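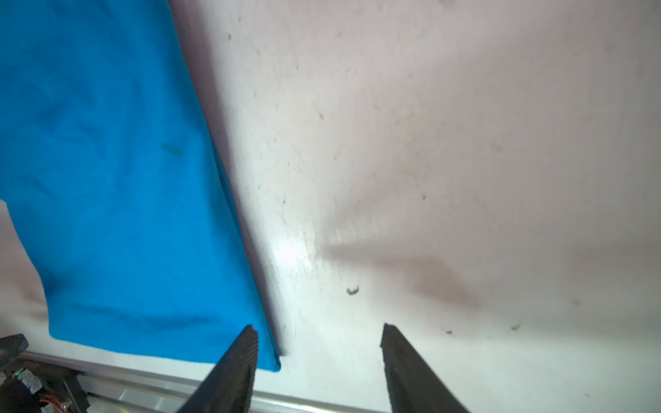
Grant Reports

Clerkgate Clothing Exchange: Progress Report to the Bulard Fund
Jun 5, 2026
Prepared by Lawal Dauda

We asked you for money to do three things: move the exchange out of the church basement, open on evenings, and replace the stock system. Two are done. The third is the stock system.

The move first. We have the ground floor of the old Ivanov building, with a ramp, a front window and a furnace that works on its own schedule. The lease runs through November, and the landlord would like to talk about the rent before then. We would like to talk about the furnace.

Evening hours have gone better than I told you they would. We signed up 399 households this period, 57 of them at evening sessions in the first month alone. Children's coats go fastest. Men's dress shirts go slowest, and people keep giving them to us with real generosity. If any of your other grantees is running a choir, please put us in touch.

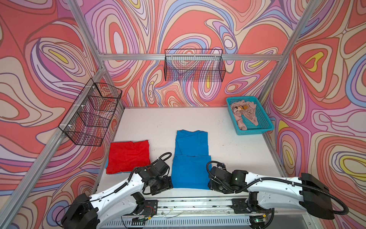

Red shirt folded, blue shirt partly folded.

Now the stock system. We bought Narnix on the advice of a consultant we no longer use. It took nine weeks to set up and, for most of a weekend, believed we owned 955 left shoes and no right ones. The sorting crew has gone back to the paper ledger for shoes and belts. Coats and shirts are in Narnix and mostly stay where we put them. I have asked for a partial refund and received a satisfaction survey.

Spending is under budget on staff and over on shelving — the first set was built for a room with straight walls. I'd like your approval to move the unspent training money across to cover it. The form is attached, signed, and this time on the correct year's template.

Still open: the lease talks, the shoe records, and a sign for the street side. The current one says Ivanov Plumbing, and we get calls.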